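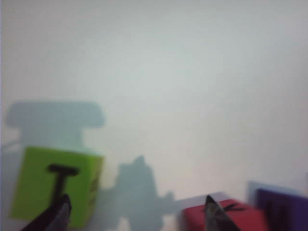 Glue and clamp notes, small pine boxes
April 3, 2025

Carrying on with the Istside order. Bouchra cut the last of the sides yesterday while I was out, and left them stacked by the saw with a note saying the fence had drifted again. I checked it against the square. It was out by the thickness of a business card at the far end. Reset it, locked it, made two test cuts in scrap and both closed up with no light showing.

Sides are all 86 mm tall now. The first batch was cut to the old drawing and those are too short for the lids, so I have put them on the rack under the window. Do not use them for this job. They would do for the Jungate trays if Cletus still wants those.

Glue

Opened the new bottle of Fliser. It is thinner than the last one and runs down the miter if you put on as much as we are used to. What worked was a light coat on both faces, wait for it to go dull, then a second light coat on one face only and close the joint. End grain drank the first coat in a couple of minutes. On the pieces where I skipped the first coat the corner looked fine out of the clamps, but I could snap it by hand. Broke one on purpose to see and it came apart clean along the glue line, no wood torn at all. The sized ones tore wood.

So: size the end grain every time with this glue. Bouchra has been doing it anyway.

Clamping

Tape on the outside of the corners, fold up, then one band clamp at mid height. I tried two bands and it pulled the bottom edge in, which made the base panel bind in its groove. One is enough at this size. Check the diagonals before the glue grabs. If they disagree by more than 2 mm, push on the long corner and hold it.

Left the boxes clamped over lunch and through most of the afternoon. Shop was cold this morning, 39 on the thermometer by the door when I came in, and I did not start gluing until the heater had caught up. Cletus says he has glued in colder and never had a joint fail. I would still wait.

Base panels go in dry. I caught myself running glue into the groove on the first one out of habit and had to pull it apart and wipe it. The panel has to be free to move or it will split the sides by next winter.

Lids

Not started. The Shek hinges came but the screws in the packet are too long and will come through the lid. Need 3/8 in., brass, same head. Asked Bouchra to add them to the next order. Until they arrive we can cut the mortises and leave it there. Mark them from the actual hinge – the sheet in the packet shows a leaf that is wider than the ones we got.

Finish

Wiped shellac on three offcuts to compare. One coat looks patchy. Two coats, sanded lightly between, is even enough. The third coat added shine and not much else, and the customer asked for plain. Going with two. Inside of the boxes stays bare.

Left to do

Clean squeeze-out from the inside corners, chisel, not a wet rag. The rag left a pale smear on the first box that shows under shellac.
Sharpen the small chisel before that.
Ask Cletus if May is still all right for delivery, given the screws.
Move the glue off the floor at night, up on the shelf by the heater.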